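MATERIALS AND THE HOME, LECTURE 5
Countertops: what people put food on, and why they argue about it
Notes by Mi-kyung Seok

Reading for this week: Mizuno, the chapter on stone, plus the short piece on butcher block in the course packet. Bring a calculator. Do not bring vinegar, we did that last year and the department table remembers.

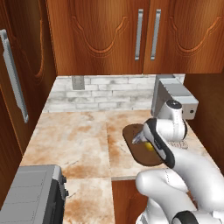
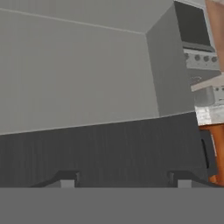

Start with what a counter has to put up with. It gets hot pans, wet glasses, lemon juice, dropped cans, and at least one relative who sits on it. No single material is good at all of this, and the showroom will not bring it up. Take marble. A beige marble like the one in the first picture, with its rust-orange and tan mottling, is a sensible pick for anyone who drinks tea, as a plain white slab shows every ring. It is also laid as large square tiles, so keep those faint seams in mind when we get to grout. And there is a cutting board on it, a habit I would like all of you to take up before you own anything expensive.

1. What marble is

Marble is limestone that has been squeezed and heated underground until its grains grew into each other. It is mostly calcite. Calcite is a 3 on the Mohs scale. A steel knife is somewhere above 5, so in a contest between your knife and your counter the knife wins, although it also goes dull on the way, and you lose twice.

Mottling and veins come from whatever else was in the limestone. Iron compounds give yellows, tans and rusts. Clay and carbon give grays. The trade gives each of these a lovely Italian-sounding name and prices it by the name.

2. Etching and staining (these are different, please stop mixing them up on the quiz)

An etch is damage. Acid meets calcite, some calcite dissolves, and the polish is gone from that spot. You see a dull patch. Scrubbing does nothing, as there is nothing there to scrub off.

A stain is something soaked in. Oil, wine, coffee. It darkens or colors the stone and can often be drawn out with a poultice, a paste you smear on, cover, and leave alone for a day while explaining it to visitors.

Sealer helps with stains. Sealer does not stop etching. The Horrocks brochure in your packet manages to go four pages without saying so, and I have underlined the place where it nearly does.

3. Slab or tile

Slab: few joints, heavy, needs strong cabinets and several strong people. A mistake in cutting is a mistake in the whole piece.

Tile: lighter, cheaper, easy to carry up stairs. One cracked tile can be swapped if you kept spares. You did not keep spares. The weakness is the joints. Cement grout is porous and drinks whatever you spill, so tight joints are better than wide ones on a work surface. Epoxy grout resists stains well and is unpleasant to install, and the installer will charge you for his feelings.

4. Worked cost problem

The Pernero kitchen, from the handout. The owner has two quotes.

Ustent, marble tile, installed: $2045
Camia, one-piece marble slab, installed: $3808

The tile quote leaves out edge trim and sealing, and adding both costs $619. So:

Tile, complete: 2045 + 619 = $2664
Difference from slab: 3808 - 2664 = $1144

Now spread each over 9 years, the length of time this owner plans to stay.

Tile: 2664 / 9 = $296 a year
Slab: 3808 / 9 = $423 a year, rounded

Note what this leaves out. Resealing is not in there, and neither is regrouting. Last October one group handed in a beautiful spreadsheet that compared the bare tile quote with the finished slab quote and declared tile the winner by a mile. Tile did win, but they had no idea by how much, and I took off points.

5. The other candidates, briefly

Granite: harder than marble, mostly untroubled by lemons. Still wants sealing in many cases.

Laminate: a thin printed layer over board. Cheap, cleans up fast, hates a hot pan. Looks down on nobody.

Wood: kind to knives and dishes, can be sanded back, must be kept away from standing water. Owners talk about oiling it the way other people talk about sourdough.

Engineered quartz: ground stone in resin. Needs no sealing. The resin can scorch, so use a trivet.

For discussion

Noboru Mizuno argues that a worn marble counter is more attractive than a new one, and that etching is "handwriting." Is he right, or has he simply given up? Argue one side in a page. If your family has a stone counter, go and look at it sideways near a window first.

Next time: floors, and the long war over carpet in bathrooms.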